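4.2 Opening doors with two arms

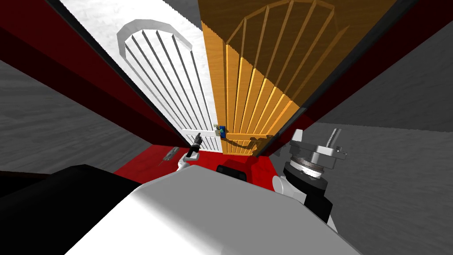 Figure 3. Simulated door task in Diseo, with both arms of the robot raised toward a white door and a wood-grain door.

Of all the chores in our set, opening cabinets taught us the most. People do it dozens of times a day with a full pan in one hand and their mind on dinner. For a robot it packs a whole stack of hard problems into a few seconds: find the edge or handle, get a grip on it, pull along an arc that depends on where the hinge sits, and keep the rest of the body out of the way while the door swings. We were delighted to find that current methods handle a good part of this.

We trained the Vimeck policy on 1,614 demonstrations collected by remote operators in the Diseo simulator. Textures, lighting and door style were changed between episodes, so that the policy could not lean on one familiar color or grain. Each evaluation used 400 episodes with door styles held out of training, and an episode counted as a success only if the door passed the target angle before the time limit.

The results were better than we had hoped when we began the work in May. On single doors the policy was steady, and it often recovered from a missed grasp by backing off and trying again — a behavior we saw in only a few of the demonstrations. Paired doors were harder. The two doors meet along a narrow line, and a gripper aimed at one can easily bump the other. Most failures came from this, with the second arm starting its reach too early and blocking the first. Adding a short wait signal between the arms, as in the Irside controller, removed many of these collisions without any new data.

Shadows gave us a smaller surprise. When a dark band fell across a door, the policy sometimes reached for the edge of the shadow as if it were a seam. Training with a wider range of light positions helped, though we still see the error on pale wood.

Can a machine put away the dishes yet? Our answer is a partial one. Opening the door is now within reach in simulation, and we find that exciting. The Panyasiri kitchen trials, described in Section 5, test the same policy on 17 real cabinets, where hinges stick and doors sag a little. We made only 3 changes to the policy before those trials, all of them to the force limits.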